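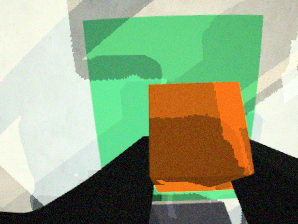

Renata Kubiak

Tornov Dumpling Days returns to the riverfront in November with 24 food stalls and two music stages

The food and music festival will run for three days and adds a late-night market, a pierogi-folding contest and free shuttle service from the Marciniak lot

TORNOV – Dumpling Days, the fall food and music festival on the Tornov riverfront, will return in November for three days of eating, live music and cooking demonstrations. Organizers announced the lineup of food vendors and the first group of musical acts this morning. Tickets are on sale now.

The festival takes over Mill Street between the footbridge and the old grain dock. Gates open at 11 a.m. each day. Food service ends at 9 p.m. on the first two nights and at 6 p.m. on the last.

Vendors will serve dumplings in most of the forms people in the area cook at home, along with several that are new to the event. The list includes potato and farmer cheese pierogi, pelmeni in broth, plum dumplings with toasted breadcrumbs, pork and chive potstickers, momos, manti with yogurt and a chicken and dumpling soup sold by the pint. Each stall will offer at least one item in a sample size, priced at four tickets or less. Gluten-free and vegan choices will be marked on the festival map.

Kidolitz, the bakery and lunch counter on Ferry Road, is back with its sauerkraut and mushroom pierogi and will also sell poppy seed rolls and coffee starting when the gates open. The bakery sold out by midafternoon on two of the three days last year.

"We're bringing a second stove and more people," said Elfriede Ortner, who runs the kitchen at Kidolitz. "We'll be making dough the whole week before. If you want the plum ones, I'd still come early."

Festival director Dagmar Koubek said the layout has changed in response to complaints about long lines near the footbridge. Stalls will now stand on both sides of Mill Street, with seating moved to the grain dock. There are 400 seats at shared tables under two heated tents.

"Last year people were eating standing up in the rain, and they let us know about it," Koubek said. "The tents cost us more than anything else in the budget this time, and I think it's money well spent."

Music will run on two stages. The Dock Stage, beside the seating tents, will host brass bands, polka groups and dance music in the evenings. The smaller Bridge Stage is set aside for solo acts and acoustic sets. Singer and accordion player Tuva Lie will close the first night on the Dock Stage at 8 p.m. and will also give a free accordion workshop for beginners the following afternoon. The workshop has room for 16 people, and a few loaner instruments will be available. The rest of the music schedule will be posted on the festival website two weeks before opening.

A late-night market is new this year. On the second night, after regular food service ends, eight of the vendors will stay open until midnight with a shorter menu. The market is included with that day's admission, and it is open to guests 21 and over only. Beer, cider and plum brandy will be for sale. Families with children are asked to leave the grounds by 9:15 p.m. that evening.

The pierogi-folding contest takes place at 2 p.m. on the final day. Contestants have 10 minutes to fold as many sealed pierogi as they can, and any that open in the pot are taken off the total. First prize is a $200 gift card to Kidolitz and a rolling pin. Sign-up is at the information booth starting at noon that day. There are separate heats for adults, teens and children under 12.

Cook and teacher Raimo Kinnunen will lead daily demonstrations in the community hall at 1518 Mill Street. His topics are dough, fillings, and freezing and reheating. Each class lasts 45 minutes and costs $12, with the recipe sheet included. Classes are limited to 30 people and usually fill before the festival starts.

Single-day admission is $10 in advance and $14 at the gate. A three-day pass is $24. Children under 12 get in free with an adult. Food and drink tickets are sold separately in sheets of 10 – unused tickets can be turned in for cash at the information booth until one hour before closing. The stalls do not take cards.

Street parking near the riverfront will be limited. Free shuttles will run every 15 minutes from the Marciniak lot on the east side of town, beginning at 10:30 a.m. The last shuttle back leaves 30 minutes after closing, and at 12:30 a.m. on the night of the market. Bicycle racks will be set up at the footbridge. Pets are not allowed on the grounds, apart from service animals.

The event will be held rain or shine. Mill Street will be closed to cars from the evening before opening until the morning after the festival ends.

Kavow, the local delivery company, is the main sponsor of the Dock Stage.

Media contact: Renata Kubiak, Tornov Dumpling Days press office. Press passes and interviews with vendors can be arranged through the press office up to three days before opening.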